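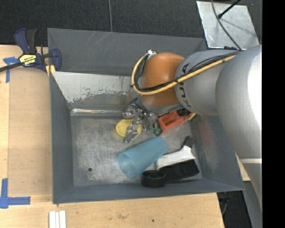

Search articles Enter keyword Go

Can a robot tidy up yet?

A person can empty a box of mixed things without much thought. For a robot arm, the same chore is a long list of small problems.

First, the robot must find each thing. A camera gives it colours and shapes, and a computer program works out where one object stops and the next starts. See-through plastic is difficult. Light passes through a clear blue cup, so part of what the camera records is the floor behind it. Shiny metal is difficult too, as it throws light back.

Next, the robot must choose where to grip. A brush can be held by its handle, but bristles bend. A flat, round lid lying on the floor of a bin gives the fingers very little edge to close on. A cup on its side may roll when touched.

Then the arm has to move. Each joint turns by a set amount, and the fingers must reach the object without hitting the walls of the bin - or the other things in it.

Engineers at the Bovbridge workshop tested one program in June. It made 438 attempts to pick up an object and succeeded in 300 of them. A second program, given only 100 attempts, has not been tested enough to compare. The team wants 1000 attempts from each.

So the answer is "partly". Robots in factories can move the same part to the same place all day. Homes are harder, as objects change and are left in different positions. Picking up is also only half of tidying. The robot must still know where each thing belongs.

14 shares | 3 comments

Inna Holovko: My class at Barkmont asked if it could find a lost sock. Is cloth harder than a cup?

Illia Pylypenko: Usually, yes. Cloth changes shape when you lift it.

Sonness reader: What happens when it drops something?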